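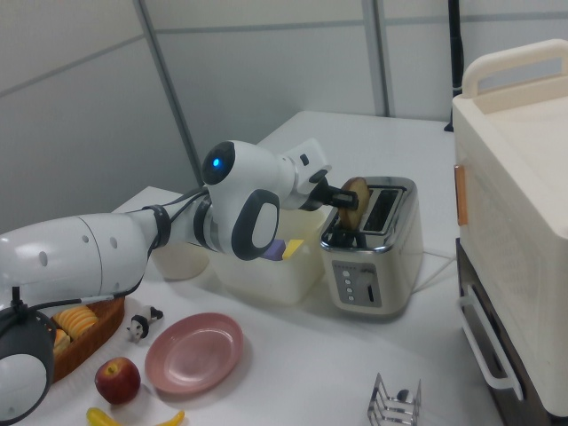 Robotic arm with a slice of bread at a two-slot toaster

Adults with limited hand function wanted for a 12-week therapy study

Posted August 8, 2023
By Reto Wieser

The Krishnan Hand and Arm Clinic is looking for adults who have weakness or stiffness in one hand after a stroke. The study compares two home exercise schedules. Both use the same exercises and the same wrist splint.

You may be able to join if you:
- are 18 or older
- had a stroke at least six months ago
- can lift the affected hand off a table without help
- have not had botulinum toxin injections in that arm since April

Taking part means 5 clinic visits of about 90 minutes each, plus exercises at home most days. An occupational therapist tests grip, reach and finger movement at the first and last visits. You can keep going to your regular therapy.

Participants who finish all visits receive $866. Parking is free in the Triria lot. The clinic is in Room 1226, one floor up from the main entrance, and the elevator is next to the pharmacy.

To apply, call the study desk at extension 1110 or leave your name at the front counter. A family member may call for you.

Comments

Dolores P.: Is this open to people whose stroke was ten years ago?

Reto Wieser: Yes, there is no upper limit.

M. Tate: My husband uses a wheelchair. Can he get to the room?

Reto Wieser: Yes. Please mention it when you call and we will book the larger room.

Contact | © Krishnan Hand and Arm Clinic | Back to top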